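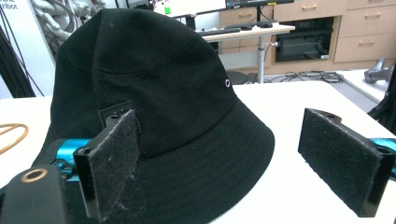

Cuaderno del taller, septiembre de 2018

¡Segunda tanda de cosplay para la maratón de Jultham! Hoy tocó patronaje: la capa sale con 135 cm de largo y me sobra tela para la capucha (menos mal). 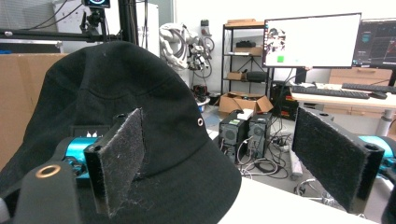
El forro lo dejo para otro día — la máquina se come el hilo fino y ya rompí 2 agujas.
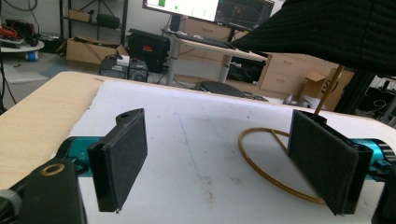
Mesa con el tablero blanco, septiembre.

Falta pedir a Drorkano 60 botones a presión. Y lijar la espada, que la pintura de febrero se levantó entera.

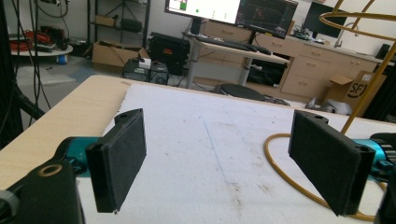 Pendiente

Imprimir el cartel del panel y preguntar en Flamthorpe si hay enchufes.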